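Ivcombe Apprentice Intake – notes of the planning meeting, January

1. Applications
Mairéad Egan opened with splendid news: 222 forms in so far for the 20 trainee technician places at Horgan, our best start yet. Gereo has asked to take four more on the electrical side, which everyone was delighted to hear.

2. Age limit and fees
Upper age limit stays as last year. The form fee is dropped altogether – warmly agreed. The notice must say so in the first paragraph, as last year's was buried on page three.

3. Written test
Javville hall is booked from 9.30 am. Papers to be printed locally this time, with a spare set kept at Ivcombe.
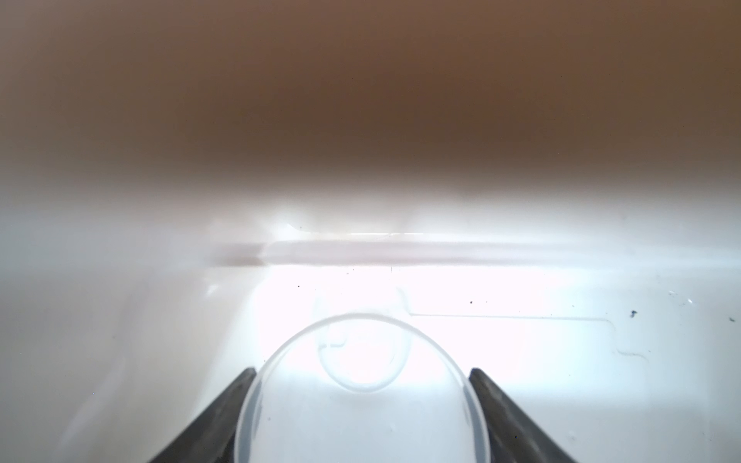
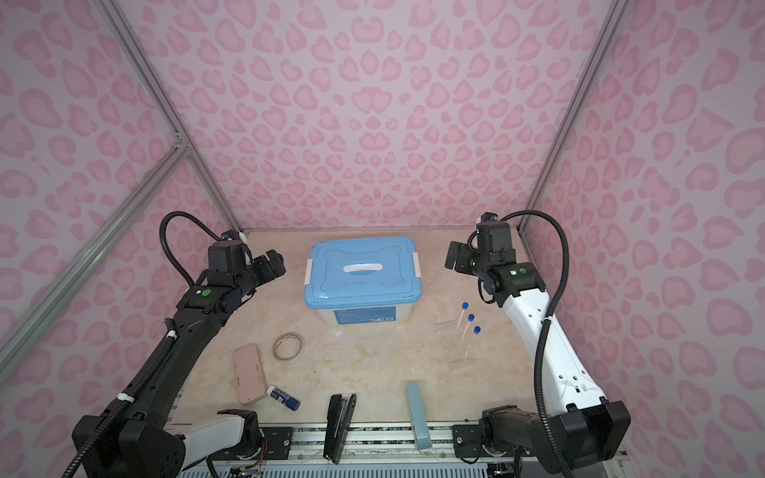

Oisín Gilmartin asked whether final-year diploma students could apply before their results are out. He had already had several calls on it and felt we would lose very good people otherwise. Agreed, provided marks are in by the interview stage. Mairéad to reword the notice.

4. Advertising
Leaflets: around 1,000, to colleges first. Oisín to send the list round.

Meeting closed 4.15 pm.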